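The small kitchen

Play food has outlasted most of what gets sold beside it. Sanne Bakker has stocked it in her Relbridge shop for 17 years, and she says the basics have hardly changed. Children want fruit, something to put it in, something to drink from and a bottle to squeeze over the lot.

Her shop, Cultside, takes up the ground floor of a former shoe repair business. The play kitchens are at the back, past the puzzles. There are 36 kinds of loose food in open bins along the wall, sold by the piece, and a low table where children can try things out while a parent looks at the prices.

Bakker started with boxed sets because that was what the suppliers offered. The largest held 116 pieces, most of them cardboard packets and tiny cutlery. Parents bought it for birthdays and came back in November asking for another strawberry.

"The packets went in the recycling within a month," she says. "The fruit went everywhere. Under the couch, in the car, to Grandma's place. So I broke up the sets and sold the fruit on its own."

She now tells new parents to start with fewer than ten pieces of food and to spend the rest on dishes. A plate, a couple of cups and a colander will get more use than a second basket of vegetables. Colanders are her steady seller. They work as a sink, a bowl, a hat and a bed for a bear, and they go in the bath.
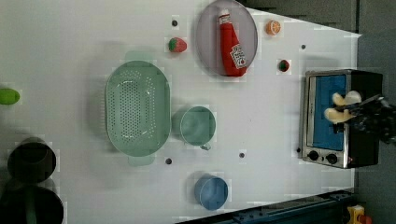 Colour matters more to the adults than to the children. Soft greens and greys sell well at the moment, and Bakker orders them because they do, but she has yet to see a three-year-old turn down a cup for being the wrong shade. Children do notice when two things match. A cup and a colander in the same colour will be put together, taken apart and put together again, and a cup in another colour will be given to somebody else at the table.

Condiments are the other thing she would not leave out. A ketchup bottle gives a child a job to do once the food is on the plate. It is also one of the few kitchen things most toddlers have already seen used at every meal, so they know what it is for without being shown. Some families keep an empty real one, washed out, with the lid glued on. Bakker has no objection to that. She did it for her own two.

Size needs some attention. Play food for the under-threes should be too big to fit in the mouth, and that rules out a good deal of what turns up at garage sales and in mixed tubs online. Single grapes, peas and loose berries are the usual offenders. She keeps a measuring tube behind the counter and will check anything a customer brings in, bought from her or not.

Cleaning is simple enough. Hard plastic goes in a sink of warm water with dish soap, then onto a towel to dry. Hollow pieces with a seam can take in water, so they should be wiped with a cloth. Wood gets the cloth as well and should never be left to soak.

Storage is where most families come unstuck. Bakker's neighbour Hendriks, who builds shelving two doors down, made her a flat tray with a lip, and she has sold the same one ever since. Everything lies in a single layer and can be seen. In a deep tub, she says, a child plays with the top third and forgets the rest – or tips the whole thing onto the floor to find the orange.

The tray slides under a bed. It comes in one size, 100 centimetres long, and Hendriks will cut it down if asked. Bakker keeps one on display by the window, beside a shelf of wooden pans from Ginditz, and the food in it is never in the same place two days running.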